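Sterketti folding room divider

I've had my Sterketti screen up for 8 months now and I'm still a bit in love with it! The woven, cane-like panels are a lovely light tan, and it folds round the back and both sides of a table, so you get a snug little corner wherever you fancy one. Mine goes with a pale wooden table — wipes, water bottle, snacks and the capybara all live on there.

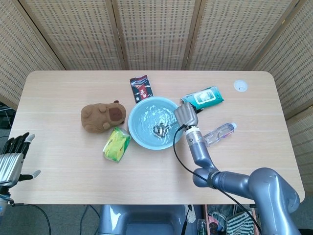
Care and delivery

Dust it with a soft brush and keep it off damp floors. Delivery from Brallura is £9, and Craig Munro will carry it upstairs if you ask nicely.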